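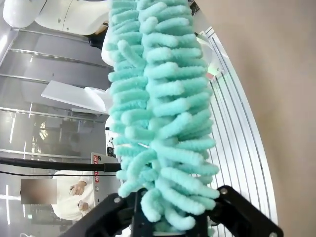 Workshop tips: dusting with an arm on the floor
4 December 2022
By Ziad Hattar

Search tips Go

The arm at Galladau has had the dusting round since March. It does the rails, the glass and the tops of panels between 3,000 and 1,000 mm above floor level. Everything lower is still done by hand. These notes are for whoever is on shift with it.

Choosing the duster
Use chenille with long strands. The loops reach behind a thin rail without the arm having to turn its wrist, and they forgive a small error in position. Flat microfibre pads need even pressure and leave a stripe where they lose it. Feather types shed into the gripper joints.

Gripping
Close the fingers on the base of the head, never halfway up. A few loops will spill over the metal. Leave them unless they reach a screw head, where they snag and pull out. If the duster leans after closing, open, reseat and close again. More grip force flattens the chenille and does not straighten it. Check the finger screws at the start of each shift with the arm stopped and isolated.

Speed
Slow on glass, slower on curved rail. A fast pass throws dust off the strands and it settles on the section already done. Work from the top down. The Bako controller defaults to the shortest path and will happily start at the bottom, so set the order yourself and save it under the bay number.

Cables
Clip slack cable back before the round. The duster hides small parts behind it from the wrist camera, so don't rely on the picture to spot a loose connector.

Washing
Shake outdoors, then hand wash in lukewarm water with a little washing-up liquid. Rinse until clear, squeeze, hang head down. No softener, it coats the fibres and they stop picking up. Keep three heads in rotation: one on the arm, one drying, one on the shelf. A damp head smears glass.

What has changed for staff
The stepladder comes out far less. Two people used to share the high work over a morning; one now sets up the round and checks the result, and the other has moved to parts cleaning. Setting up takes some 3 minutes if the last person left the heads in order. Several of us found watching it more tiring than dusting, and the supervising turn was shortened for that reason. Jundon ran the training. Ask for the second session as well, which covers clearing a fault.

Spare heads are ordered through Droteo. Write the bay number on the slip.

Last updated: after the change of shift rota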